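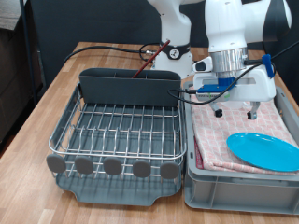

A **dish rack**, also called a dish drainer or drying rack, is an open frame that holds washed dishes while the water leaves them. It is among the few kitchen tools whose main job is to do nothing for several hours. The usual model has a wire frame with upright tines, a tray underneath to catch drips, and a caddy for utensils. The stainless-steel rack on the butcher-block table has all of these, with its tall dark gray caddy standing at the back and holding a single thin reddish-brown stick, a workload well within its capacity. Racks are sold in most countries where people wash dishes, and are owned by a good many people who intend to put the dishes away later.

## Parts

### Frame

The frame is most often made of steel wire, either stainless or coated. Coated wire is cheaper and quieter. It is also the kind that chips at the weld, rusts at the chip, and leaves a small orange signature on the rim of a white bowl. Stainless frames resist this for longer, though the word "stainless" has been described by the kitchenware writer Enikő Illés as "a statement of intent."

### Tines

Tines are the upright wires that keep plates on edge and apart from one another. The gap between rows is set by the maker and tends to suit the maker's plates. Deep bowls lean, mugs straddle two rows, and a cutting board fits only where something else already is. Some racks have a zone of wider spacing for bowls, commonly filled with plates.

### Tray

The tray catches runoff. Better trays slope toward a notch or spout so the water can find its way into the sink. This works when the spout is placed over the sink. On a table the tray serves as a shallow pond and must be emptied by hand, a chore with no agreed schedule.

### Caddy

The caddy, or utensil cup, holds flatware, chopsticks, brushes and anything else too thin for the tines. Divider walls are meant to sort forks from spoons. Whether utensils should stand handle up or handle down has been argued for as long as there have been caddies. Handle up is kinder to clean fork ends, handle down lets them dry faster, and knives go point down in either camp.

## Types

* **Countertop racks** sit beside the sink and are the most common.
* **Over-sink racks** rest on the sink's rim and drip straight into it. They save counter space by taking up the sink.
* **Roll-up racks** are rows of rods joined at the ends. They store flat, and hold plates about as well as that suggests.
* **Cabinet racks** are built into a cupboard above the sink, so that drying and storage happen in the same place. Owners of cabinet racks bring this up.
* **Folding racks** collapse for storage and, now and then, at other times.

The Plorko, a two-tier countertop model, was designed by Kálmán Borbély and first sold in October. Its first run was 4,000 units, of which 458 were returned, mostly by buyers whose wall cabinets hung lower than Borbély's. A single-tier version followed under the name Pap.

## Use

Large plates go at one end, smaller ones after them, all facing the same way. Glasses are set upside down at a slight tilt so air can get under the rim. Pots go last, on top, where they become a structural matter.

A dish towel may be used to finish the job or to replace the rack entirely, spread on the counter with the dishes laid on it. Towel drying is faster, provided the towel is clean and somebody is holding it.

## Care

The tray should be lifted out and washed once a week. Hard water leaves a chalky film on it, which comes off with white vinegar and a short wait. The bottom of the caddy is the part most often skipped, and in older racks it is best approached with a bottle brush and low expectations.

## See also

* Dish towel
* Drainboard
* Dishwasher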